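Section 4: Preparing the motorcycle for winter storage

Pluvlow 214 Owner's Handbook
Revised 29 June 2021

4.1 General

This section applies to all Pluvlow 214 motorcycles that are to be left standing for longer than 20 days. Owners in colder regions usually begin storage in December, but the same procedure should be followed for a lay-up at any time of year. Work carried out by an authorised Wirno dealer should be entered in the service record at the back of this handbook.

Caution: Do not start the engine in a closed garage. Exhaust gas is poisonous and collects quickly in small buildings.

4.2 Cleaning and inspection

1. Wash the motorcycle with cold or lukewarm water and a mild soap. Do not direct a pressure washer at the wheel bearings, the steering head or the exhaust outlet.
2. Dry all painted and plated parts with a soft cloth.
3. Ride the motorcycle for a short distance, braking gently several times, to clear water from the brake discs.
4. Inspect the tyres for cuts and embedded stones. Replace any tyre worn to the limit given in Section 7.
5. Clean the drive chain and apply chain lubricant along its full length while turning the rear wheel by hand.

Note: Chain lubricant must not come into contact with the tyres or brake discs. Wipe away any excess before the motorcycle is moved.

4.3 Fuel system

1. Fill the tank with fresh unleaded fuel to the lower edge of the filler neck.
2. Add fuel stabiliser in the quantity stated on the bottle.
3. Run the engine in the open air until the stabilised fuel has reached the injectors, then switch off.
4. Close the filler cap and check that the breather hose is not trapped beneath the seat bracket.

The tank holds 19 litres. A partly filled tank allows condensation to form on the inner walls, and rust damage arising in this way is not covered by the warranty.

4.4 Engine oil

Used oil contains acids which attack the bearings. Change the oil and filter before storage even where the next scheduled service is some distance away. The procedure is given in Section 6.

4.5 Battery

1. Switch off the ignition and remove the key.
2. Remove the rider's seat — the release is beneath the left-hand side panel.
3. Disconnect the negative (−) lead first, then the positive (+) lead.
4. Lift the battery out and store it in a dry place protected from frost.
5. Connect the Wisen maintenance charger, or charge the battery fully once a month.

Caution: Never reverse the order of disconnection. A spanner touching the frame while the negative lead is still attached can cause a short circuit and serious burns.
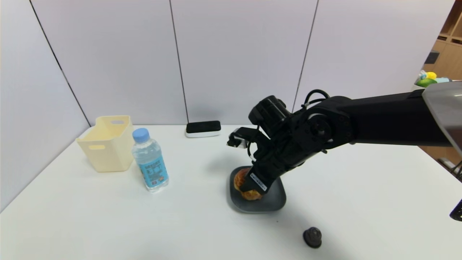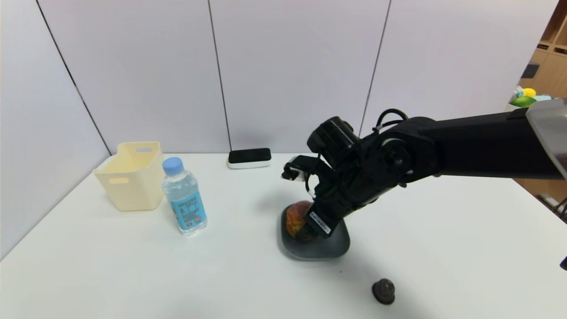
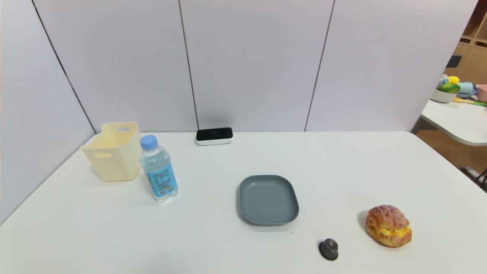

4.6 Standing and covering

1. Place the motorcycle on a firm, level floor, using the paddock stands so that both wheels are clear of the ground.
2. If stands are not available, raise the tyre pressures to the storage values in Section 7 and move the motorcycle forward by a quarter turn of the wheels every 2 weeks.
3. Allow the engine and exhaust to cool completely.
4. Fit the Pinheiro breathable cover, or another cover made of breathable cloth. Plastic sheeting holds moisture against the paintwork and must not be used.

Note: Engage the steering lock only after the motorcycle is in its final position.

4.7 Returning to use

1. Remove the cover and clean the motorcycle.
2. Refit the battery, connecting the positive lead first and the negative lead last.
3. Restore the tyre pressures to their normal riding values.
4. Check the brake fluid level, the operation of both brakes, all lights and the horn.
5. Start the engine in the open air and allow it to idle. The oil pressure lamp should go out within a few seconds. If it stays lit, stop the engine at once and contact a dealer.

Ride with care for the first few miles. Tyres and brake pads may not give full grip until they have reached working temperature.

Questions concerning this section should be addressed in writing to Kenna Niven, Owner Publications, Wirno, quoting the frame number of the motorcycle.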